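Hornell high neck jumper, dark teal

Home > Knitwear > Jumpers > Secondhand

Condition: used, good. Price 20 incl. postage. Item no. 201

Fine rib on the collar, plain knit on the body. Soft, fuzzy handle, the sort that goes over a shirt without scratching. Dark teal, nearer green in daylight than our screen makes it look. Long sleeves. Hem curls a bit when laid flat, doesnt show when it's on.

Wear: slight pilling on the body and a few light specks of lint. A fabric comb sorts most of it. Please read this bit before ordering, we can't take returns for bobbles.

Care: cool wash, inside out, dry flat. No tumble dryer. Don't hang it, the shoulders go.

Storing: lay it face up on a bed, sleeves in across the front one at a time, then fold up from the hem. Collar stays at the top so it keeps it's shape. Drawer or shelf, not a hanger.

Also in stock: Prestau cardigan (grey, two left), Wei roll neck, Gara slipover. Combined postage on anything up to 2,000 g, just add to basket and it works itself out. This one is 600 g packed.

Orders in before noon go out same day. New knitwear going up through February, so check back.

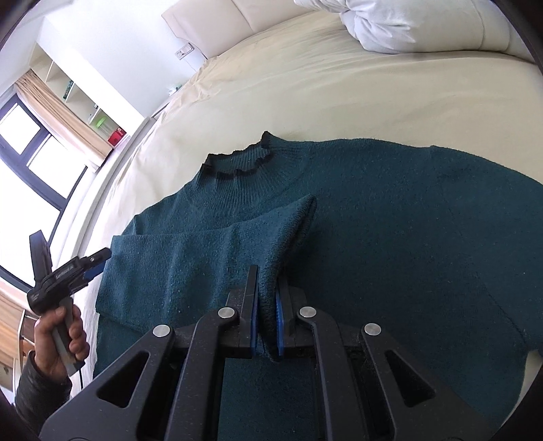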